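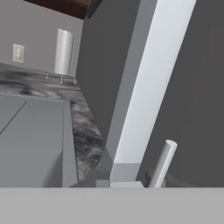 Le réglage de la luminosité se fait toujours avant celui des couleurs, et dans une pièce éclairée comme elle l'est pendant votre travail habituel. Laissez d'abord l'écran Iria allumé pendant 20 minutes. Regardez ensuite les tons clairs : la longue pièce blanche qui monte en diagonale vers la droite a une face large très lumineuse, et son bord gauche est légèrement ombré. Si ce bord se confond avec la face, la luminosité ou le contraste est trop élevé. La petite tige blanche au sommet arrondi doit aussi rester lisible dans sa forme, jusqu'à sa base posée sur la surface gris clair.

4. Réglage de la luminosité et des couleurs

Cette section concerne les écrans Iria de la marque Cevton, raccordés à un ordinateur par le câble fourni. Pour le raccordement à une station d'accueil Dravavton, lisez d'abord la section 3, en particulier la note sur l'ordre de mise sous tension.

4.1 Avant de commencer

1. Nettoyez la dalle avec un chiffon sec et doux. N'utilisez pas d'alcool, ni de produit pour les vitres.
2. Placez l'écran à la distance d'un bras tendu. Le bord supérieur doit être à la hauteur des yeux ou un peu plus bas.
3. Fermez le store si le soleil tombe directement sur la dalle.
4. Désactivez dans votre ordinateur la fonction de lumière nocturne, ainsi que toute adaptation automatique de la luminosité.
5. Ouvrez le menu de l'écran avec la touche centrale, puis choisissez Système – Réinitialiser l'image.

Note : la réinitialisation de l'image ne modifie pas la langue du menu ni l'entrée vidéo choisie.

Attention : ne débranchez pas l'écran pendant la réinitialisation. Le voyant clignote en blanc, puis il devient fixe. Attendez le voyant fixe.

4.2 Luminosité et contraste

1. Dans le menu Image, choisissez le mode Personnel. Les autres modes bloquent une partie des réglages.
2. Mettez le contraste à 82. C'est la valeur de départ conseillée pour ce modèle et, dans la plupart des bureaux, on peut la garder.
3. Mettez la luminosité au maximum, puis baissez-la lentement jusqu'à ce qu'une page blanche ressemble à une feuille de papier posée à côté de l'écran.
4. Affichez une image avec beaucoup de gris clairs et vérifiez que les ombres légères sont encore visibles. Si elles manquent, baissez le contraste de deux points et regardez encore.
5. Affichez une image sombre. Les détails dans les noirs doivent se distinguer sans effort. Si tout paraît bouché, montez le réglage Niveau des noirs d'un seul point à la fois.
6. Validez avec la touche centrale.

Note : la dalle peut atteindre 300 cd/m². Cette valeur est utile près d'une grande fenêtre, mais elle fatigue les yeux dans une pièce sombre. Pour le travail du soir, enregistrez plutôt un second réglage (voir 4.4).

4.3 Température de couleur

Les gris sont le meilleur témoin. Un gris qui tire vers le bleu indique une température trop froide, un gris qui tire vers le jaune ou le rose une température trop chaude. L'œil s'habitue très vite – il est donc préférable de quitter l'écran des yeux pendant une minute entre deux essais.

1. Dans le menu Couleur, choisissez Normal.
2. Affichez un fond gris uniforme sur toute la dalle.
3. Comparez le centre et les quatre coins. Une petite différence dans les coins est normale.
4. Si le gris n'est pas neutre, choisissez Utilisateur et changez une seule couleur à la fois, en commençant par le bleu.
5. Notez les trois valeurs sur la fiche à la fin de ce guide.

Attention : n'augmentez pas les trois couleurs ensemble. Vous obtenez seulement une image plus claire, et les tons proches du blanc disparaissent.

Si vous possédez une sonde de mesure, suivez les instructions de son fabricant à la place des étapes 3 et 4. Le logiciel Avotiņš Profil, présent sur la clé fournie, accepte la plupart des sondes à prise USB. Il crée un profil que l'on doit ensuite choisir dans les paramètres d'affichage de l'ordinateur ; il ne le fait pas à votre place.

4.4 Enregistrer le réglage

1. Restez dans le menu Image et maintenez la touche centrale pendant trois secondes.
2. Choisissez l'emplacement A ou B.
3. Confirmez. Le message « Réglage enregistré » s'affiche en bas de la dalle.

Pour passer de A à B, appuyez deux fois sur la touche de gauche. Ce raccourci ne fonctionne pas quand le menu est ouvert.

Note : avec le micrologiciel 1891 ou plus ancien, l'emplacement B est effacé après une coupure de courant. Le numéro se trouve dans Système – Informations. La mise à jour est décrite dans la section 7.

4.5 Contrôle périodique

Refaites les étapes de 4.2 une fois par an, par exemple en janvier, et chaque fois que l'écran change de pièce. Pour deux écrans côte à côte, réglez d'abord le plus ancien, puis rapprochez le nouveau de lui.

Version française : Justinas Mockus. Révision du 2018-05-26.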